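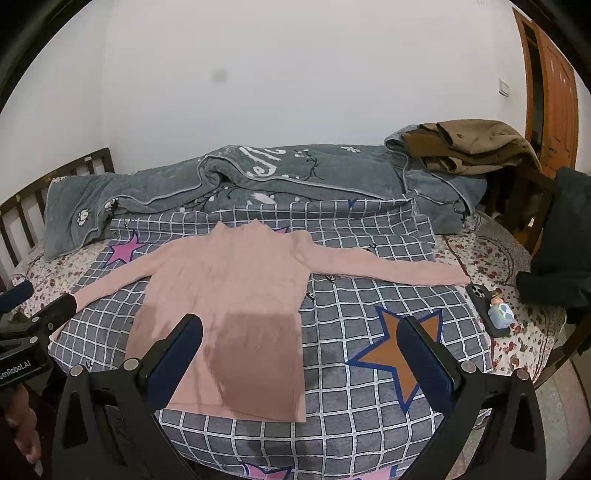 Pink sweater laid out on the grid blanket, sleeves extended.

February, evening

Garment work continued at the Pastville unit. The schedule called for knitwear only, and the long-sleeved pieces took up most of the session. Mr. Mathebula had asked that each item be spread with the collar to the far side, and this was observed throughout.

Since the Huken folding line took over flat goods at the main laundry, 9 positions have been reassigned. Ms. Pillay and I now spend our shifts handling garments for the line to learn from, where formerly we folded 400 pieces between us by hand. The target is 20 garments per shift, each folded slowly and to the same pattern. I find the slower pace harder on the shoulders than the old one.

Refilwe Oosthuizen raised the matter of grading at the afternoon meeting. Folders were paid by the piece, and the new post has no piece rate. Mr. Slaoui replied that Lappalainen had approved a fixed wage through the end of the contract and that the grade itself remained under review. Several colleagues asked for this in writing. It was agreed that he would provide it.

High collars are still to be settled. Ms. Pillay turns them down before the first fold and I leave them up. Inquire tomorrow which is preferred.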